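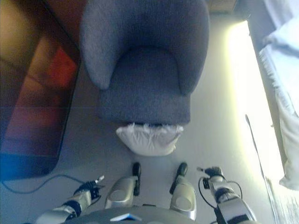

Figure 3. Bedroom setting used for the soft-goods task, seen from the head camera of the robot. A white fabric item lies in front of the armchair, with the rug to the left and the bed to the right.

4.2 Equipment Costs and the Planning Period

The purchase price of a two-armed robot is the figure most often placed before a board, and it was the first figure requested by the three housing providers that took part in this study. The records kept at the Closlow site suggest that it is a poor guide to the full cost of a program. Over the planning period of 50 weeks, charges other than the purchase of the robot were spread across four budget lines: grippers and wear parts, room preparation, staff time, and storage. Only the first of these had been entered in the original request for funds.

Room preparation was the line most often left out. The Gritham and Imhof sites had each assumed that a furnished bedroom could be used as it stood. Both later had to pay for changes to lighting, power outlets and floor covering. Soft furniture, rugs and cables on the floor all affect how much clear space is left for the machine, and the room in Figure 3 was kept furnished so that its costs could be compared with those of a bare test room. The Closlow budget treated the furniture as a separate purchase with its own replacement date, and we recommend that other sites do the same.

Staff time was recorded in hours by the site coordinator and checked against the door log at the end of each month. The total for the period was 1092 hours. This figure includes setup, supervision, cleaning of the grippers and the return of the room to its starting condition, but it does not include training. Training was paid for by the Giltutik program under a separate agreement and is reported in Section 5. Sites without outside support of this kind should add training to the first year of the plan.

4.3 Matching the Gripper to the Work

A second finding concerns the order in which purchases are made. At two of the three sites, the arms were selected first and the grippers were chosen later from the list of parts that would fit. This order led to repeat purchases. Household work involves many items that change shape when they are held, and a gripper bought for rigid parts may need different finger surfaces before it can be used on bedding. Figure 4 shows the kind of contact that a buyer should have in mind when the request for quotation is written.
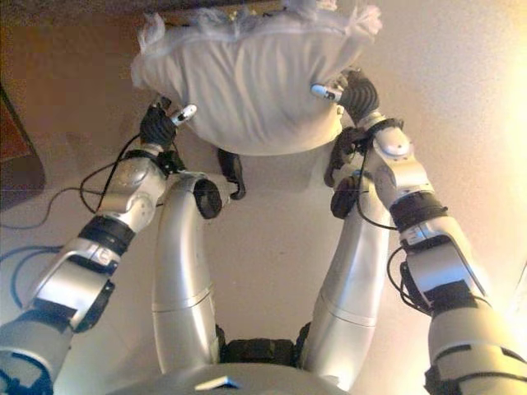

Figure 4. Two black grippers hold a white pillow from opposite sides. Shallow dents can be seen where the fabric is pressed.

Suppliers were asked to quote on the basis of a written list of household items, with pillows, folded towels and blankets included by name. Where the list was attached to the request, the quotations were easier to compare and fewer questions were sent back to the purchasing office. Where it was not attached, suppliers tended to quote by payload alone. Payload is of limited use for items that are light but large.

Cables should also be discussed before an order is placed. External cables are simple to inspect and replace, but they require a supply of spares and a clear rule on who may change them. The Closlow site kept its spares on the same shelf as the finger pads and ordered both in December, when the annual supply contract was renewed. The Imhof site ordered parts only after a fault was reported, and its average wait for delivery was longer.

Of the purchase lines reviewed across the three sites, 92 percent could be matched to a signed delivery note. The remainder were small items bought locally and were excluded from the cost model. Their removal did not change the ranking of the sites. The model itself, including the rate applied to wear parts in the second year, is set out in Section 4.4.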